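Threads > Senga Dow > Moving the Durkeo upstairs

right so the loft is ours till the end of July. 5 of us, one staircase, no lift. my knees have opinions

Lamont said the stairs would take the long bench. they did not take the long bench. it's in the hall now, mind your shins

7 trips before lunch - mostly cups, the till and a bag of plugs that fit nothing 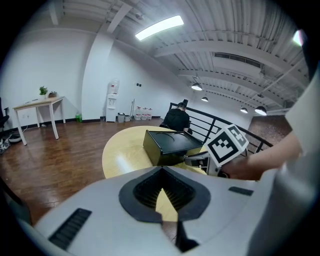 Tables next. I wanted square ones for the Durkeo cos you can shove them together on games night, got outvoted, fine. The round one's in and I've come round to it (sorry). Pale wood, goes nice with the black railing, and you can sit right by the rail with your back to everyone if you're in a mood. Black box is on it already so it's officially a dumping ground. Want 3 more the same if Anamora still have them - 284 for the lot last I looked, wich is alright

budget was 600 so that leaves us enough for lamps. NOT the big orange ones, Bodach, I can see you typing

cushions: yes. rug: still arguing. whoever has the tape measure pls bring it back

kettle's on up here, bring your own mug till the cups are unwraped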